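Murier Sorting Study: Small Parts on a Plain Surface
Student project report, Vutcombe, second-year workshop module

2. Work surface and objects

Our brief asked for "a suitable workspace". We spent 2 weeks on the word suitable and an afternoon on the rest. The final layout is a grey surface on a wooden table, with a green disc kept on it as the marker for "put it somewhere near here".

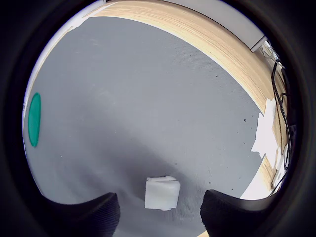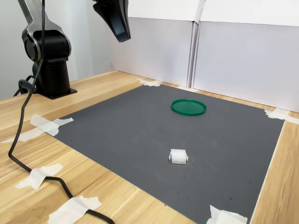 Grey was our third choice. The first was white, against which every pale part vanished. The second was a tea towel with a map of Ronport on it, which had character but also seams.

2.1 Choice of parts

We started with 50 small items from the Grecu drawer, a piece of furniture that has been "about to be sorted" for longer than any of us has been enrolled. After discarding batteries, sweets and one tooth, we were left with 30 we could defend in writing. Pale parts gave the most trouble. People asked to sort by shape sorted by colour anyway, then told us they hadn't.

2.2 Tidiness

Crumbs and dust showed up on grey far more than we had planned for. We added a wipe-down every 5 trials – this was observed strictly in May and as a sort of folk memory afterwards.

2.3 Problems

The table is slightly too low for anyone tall and slightly too high for the only stool. We raised this under "ergonomics" and lost a mark for not fixing it. Tape corners lift when leaned on, so leaning was banned. Results by shape and by colour are in section 3, with the tooth excluded.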